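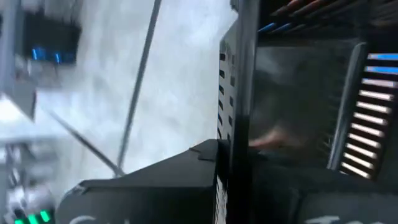

看篮子的人

分享 2　评论 6

手腕一转，世界就糊了。

我那时刚到 Drescombe，对这句话还很不服气。我原来做的是网页后端，见过的最激烈的运动是滚动条。转到机械臂软件这边的头一个星期，我每天抱着回放工具看腕部相机的录像，看得连做梦都是斜的：白花花的地面立起来，黑色的外壳压过半边天，一排散热槽一格一格清楚得能数，别的东西全在流。我喜欢死了！真的，我从来没见过一份数据这么不讲道理，又这么诚实。

我们的代码分两大块。看东西的那块叫 Watari，吃图像和深度，吐出一张三维占据图，告诉后面哪里有东西，哪里是空的，哪里还没看过。动手的那块叫 Londoño，拿着占据图算轨迹，再把轨迹切成小段喂给控制器。Watari 是很多人一起写的，风格像一锅什锦粥。Londoño 几乎全出自 Rigoberto Paucar 一个人之手，函数短，注释也短，有一个文件开头只写着：“先读完再改。”

我先读完了。然后我还是得改，因为它停了。

任务很朴素：靠近一只蓝色塑料篮子，把两根手指分到篮沿两边，合上。仿真里一直顺，录好的数据拿来离线跑也顺，可在实机上，它走到只差一点点的地方，忽然刹住，报一行字：目标不存在。

篮子明明就在那儿。我蹲下去看，它在。我站起来退到工位上，重新发指令，手臂顺顺当当走完。我高兴坏了，凑过去想看清楚一点，再跑一遍，它又停了。

“它怕生。”我在频道里写。

Paucar 人在 Hastum，跟我们隔着好几个小时的时差。他回得很快：“把日志发我。别描述性格。”

二　回放

那一段日志我后来背得出来。一共 1,418 帧，前面风平浪静，占据图里的篮子一点点长起来，先是上沿，再是带槽的侧壁，像有人用很细的积木在搭。到第 1,007 帧，侧壁中间开了个洞。再往后几帧，洞吃到了篮沿，Londoño 手里那个抓取点就悬在空气里了。它查了一遍占据图，发现那儿什么也没有，于是停车。

换我我也停。这一点我要替 Londoño 说句公道话，它做得漂亮极了。很多规划器在这种时候会硬走过去，把“应该有”当成“有”。Paucar 在执行每一小段之前都重新核对目标，核对的代价很小，他在代码里专门留了一个极快的查询路径。我第一次看懂那个查询是怎么写的，在椅子上转了整整一圈。

问题就落到了 Watari 头上：好好的一堵墙，怎么会从地图里消失？

我第一个怀疑的是时间。腕部相机有个老毛病，图像从曝光到进程序，中间要排队，而手腕一直在转。要是拿“处理完那一刻”的手腕姿态去摆“曝光那一刻”的点，整片点云就会被甩出去，像湿衣服上的水。我把变换缓冲的查询一行行翻出来，果然在一个角落里找到一处没传时间戳的调用，默认取最新。

我当时那个激动！晚饭没吃，改完，加了测试，还写了一个小工具，能把每一帧图像的曝光时间和它实际用到的姿态时间画成两条线。改之前，两条线之间有一道缝，手腕转得越快缝越宽；改之后，线合在一起，看着特别舒服。我把图发给 Paucar，他回了一个词：“好。”隔了一会儿又来一句：“洞还在吗？”

我把同一段日志用新代码跑了一遍。

洞还在。边缘比原来还整齐。

三　两个世界

接下来的那个晚上我学到一件事：修好一个真的错误，也可能跟你要找的那个错误没有半点关系。这并不让人沮丧，至少我不沮丧。地图干净了，洞的形状就露出来了，之前它被甩来甩去的点糊着，根本看不出轮廓。

我给 Watari 加了个调试开关，让它在每次把一个格子从“有”改成“空”的时候，记下是谁干的：哪一帧，哪一个像素，那根射线最后打在多远的地方。说白了就是给橡皮擦装个行车记录仪。这种小工具写起来最快乐，不用讨好谁，丑一点也没关系，跑起来满屏幕都是答案。

答案很奇怪。擦掉墙的那些射线，终点全在墙后面，而且聚成一团，离墙有一段不短的距离。也就是说，Watari 相信自己隔着墙看见了一个东西，大约有一颗脑袋那么大。

我把那团点单独画出来，转着看。它有点鼓，上面有一块特别亮，亮到深度都算飞了。我转到侧面，再转到正面，把屏幕亮度调高。

它随着时间在动。它在靠近。

办公室里只有服务器的风扇声。我承认，我回头看了一眼。

然后我去翻那几帧的彩色图。

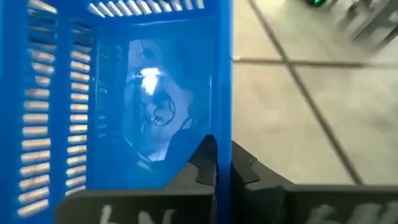 “为什么看见墙后面有东西，就会把墙擦掉？”我问。

“占据图靠射线更新，射线的终点记为有东西，从相机到终点的这一路都记为空。终点一旦算到墙后面，墙就落在这一路上，多打几次，它的占据概率就降到阈值以下了。”Paucar 说。

我们已经从打字换成了语音。他那边天还没亮，听得见烧水的声音。

“所以是镜子。”我说，“光滑的塑料，里头照出一张脸，双目匹配把脸当成了真的，深度就是镜像的深度，跑到墙后面去了。”

“谁的脸？”

我看着屏幕。一张全蓝的脸，深色头发，戴眼镜，额头上一块白光，往下暗成肩膀。

“我的。”我说。

线路那头安静了一下，接着他笑起来，笑了好久，水开了也不管。我跟着笑，笑得趴在桌子上。怪不得我退回工位它就好了！怪不得离线数据从来不出问题，录数据的人都规规矩矩站在远处，只有我，每次都要把头伸过去，盼着亲眼看它合上手指。

“你看，”他缓过气来，“它没有怕生。”

“它以为篮子里住着一个人。”

“它以为篮子没了，只剩下一个人。”Paucar 纠正我，他对这种事一向较真，“占据图里，你赢了篮子。”

四　槽

最省事的办法当然是以后不伸头。我提都没提，他也没提。

我先试了最笨的一招：把颜色异常蓝的深度点统统丢掉。结果篮子本身也跟着没了大半，Londoño 干脆连门都不出。这个版本在我的分支上活了不到一个小时。

第二招是要求擦除必须从不同角度反复确认。我以为镜像经不起换角度看，画了张图才发现自己高中物理白学了：平面镜里的虚像在几何上是自洽的，你从左边看，从右边看，它都老老实实待在同一个地方。要是墙面够平，人又不动，手腕绕着转多久，那颗脑袋都稳稳当当。我把这张图钉在工位上，很佩服它。一面镜子能骗过一整套多视角一致性检查，而且一点弊都没作，这多厉害。

“那就看墙。”Paucar 说，“别管脑袋。”

他这个人讲话省，我要过一会儿才明白他递过来的是什么。篮子侧壁上有槽，一条一条横着，外面的光从里头漏过来。光滑的塑料面上，双目匹配容易上当，可槽的边缘又硬又清楚，深度每次都准。槽在哪里，墙就在哪里。拿槽的边缘拟合出一张面，再去看那些想要穿过这张面的射线：从槽里穿过去的，放行，那是真的看到了外面；从实心的地方穿过去的，扣下，不许它擦。

我听懂的那一刻，从椅子上站了起来，戴着耳机，差点把耳机线扯断。

“它本来就写在篮子上！”我喊。

“小声点，我邻居在睡觉。”

写起来没有听上去那么轻松。边缘提取很快就通了，麻烦在拟合。地砖的缝也是又直又清楚的边，Watari 起初兴高采烈地把篮壁和地面拟成了一张斜面，像滑梯。我给候选边加了一条约束，要成组、平行、间隔接近，地砖缝一下子就被请出去了，它们隔得太开。然后是手指。夹爪张开往前探的时候，指头会挡住一部分槽，指头上还有手写的白字，笔画短而锐，被当成边缘收进来好几次。这个倒好办，手指的位置控制器一清二楚，按关节角把它们的模型投到图像上，盖住，盖住的地方谁也不许说话。

投影盖得准不准，要看图像和姿态的时间对不对得上。

我愣了一下，然后乐了。前一天晚上修的那个时间戳，我还以为白修了呢。要是没有它，手腕一转，遮罩就会滑到一边，露出半截指头，把什么都搅乱。我把那两条合在一起的线又调出来看了一遍，感情很深。

五　合上

新代码先过离线。原来那段日志从头跑到尾，墙没有洞，脑袋照样在墙后面，飘着，靠近着，可它只是一团被扣下的点，标成了淡淡的紫色。我没舍得把它从显示里去掉。Paucar 问我留着干什么，我说调试用。他没拆穿。

评审他看得极细。他让我把“面后射线”改名，说这名字半年以后连我自己都看不懂；他让我给拟合失败写一条明确的退路，拟合不出来就把那一片标成“未知”，不许猜；他还在一个我很得意的优化旁边写：“快了多少？”我去测，几乎没快，于是删了，代码短了一截，读着也顺了。我以前很怕评审，现在我盼着他多写几条。

最后他在自己的文件里也加了一处改动。原先 Londoño 只报“目标不存在”，现在它会附上是谁、在哪一帧让目标消失的，直接接到我那个橡皮擦记录仪上。提交说明写着：“接入擦除来源。工具很好用。”

我截了图。我给我妈发了过去，她问橡皮擦是什么牌子的。

上实机是在傍晚。我把语音接上，把显示投给他。手臂从高处转下来，相机里的世界照例斜成一片，接着慢慢摆正，蓝色涨满了半边。占据图里上沿长出来，槽长出来，拟合的那张面啪地贴上去，绿的，表示它有把握。

我站在工位旁边，离得远远的。

“你在哪儿？”Paucar 问。

“工位。”

“过去。”

“现在？”

“你不过去，测的是什么？”

我过去了，蹲下来，把头伸到老地方。屏幕在我身后，我看不见占据图，只看得见篮子，还有篮壁里那个蓝色的人，也蹲着，也在看我。两根手指从上方下来，一边一根，很慢，每走一小段，我知道 Londoño 就在那个极快的查询里问一遍：还在吗？

还在。还在。还在。

手指合上的声音比我想的轻。

“墙呢？”我没敢动，冲着身后喊。

“没有洞。”Paucar 说，“紫色的那个在你应该在的地方。拟合掉了一次，在你偏头的时候，退到未知，下一帧又回来了。你把那一段存下来，我想看看它为什么掉。”

“好。”

“还有，再跑一遍，这次戴个帽子。”

我去找帽子了。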